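Flinerum repair room reopens with a lesson in tape
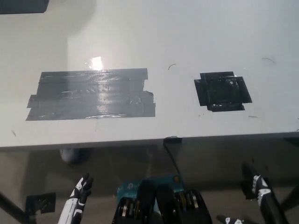
Grey duct tape and black tape on one of the white tables at Flinerum.

The repair room at the Flinerum community house in Stiltau is open again after the winter pause, and the first evening of February was given to a very simple material: adhesive tape. Residents came to learn how to cover a worn or damaged surface for a while, until there is time or money for a proper repair.

The evening was led by Valentyna Moroz, who worked for many years in the furniture workshop Karpenko and now teaches at Flinerum. She chose tape because almost every home has a roll of it, and because most people put it on too quickly.

"People take one long piece, press it with the hand and go away," she told the group. "After one month the corner is up and there is dust under it. Then they say that the tape is bad."

Her advice is to begin with cleaning. The surface must be free from grease and crumbs, and it should be left to dry before the first strip goes down. For a large area she recommends horizontal strips which overlap each other, starting from the side that is nearest to you. Each strip should be pressed from the middle to the ends. If a wrinkle appears, it is better to lift the strip at once and lay it again, as old glue is much more difficult to remove.

The ends were discussed for a long time. Tape torn by hand leaves an uneven edge, and a small loose flap can catch on a sleeve or a cloth. Mrs Moroz asked everybody to use scissors where the edge will be touched often. Under a cupboard or behind a shelf, she said, tearing is good enough.

Black tape laid in short pieces, one across the other, was the second subject. This way is useful for a small place that needs a thicker cover, but the middle can become lumpy, and a cup will not stand well on it. For such a place on a dining table she would prefer filler and paint.

There was also a question about removing tape from a painted table top. Mrs Moroz answered that one should pull slowly and keep the tape low, close to the surface. A hair dryer on the lowest heat helps with old glue. She does not advise a metal knife, which leaves scratches that are worse than the glue.

Flinerum has run the repair room for 4 years. According to the house, 343 objects were brought in during the last season, most of them chairs, lamps and small kitchen machines. The local hardware shop Zukau has promised 200 rolls of tape and other small materials for the coming months, so visitors do not need to bring their own.

The next 3 evenings will be about loose chair legs, sticking drawers and zips. Places are free of charge, but the room is small and it is necessary to put your name on the list at the entrance desk. Children are welcome together with an adult. The doors open at 6 pm, and those who wish to bring an object for advice are asked to clean it first and to carry it in through the side door.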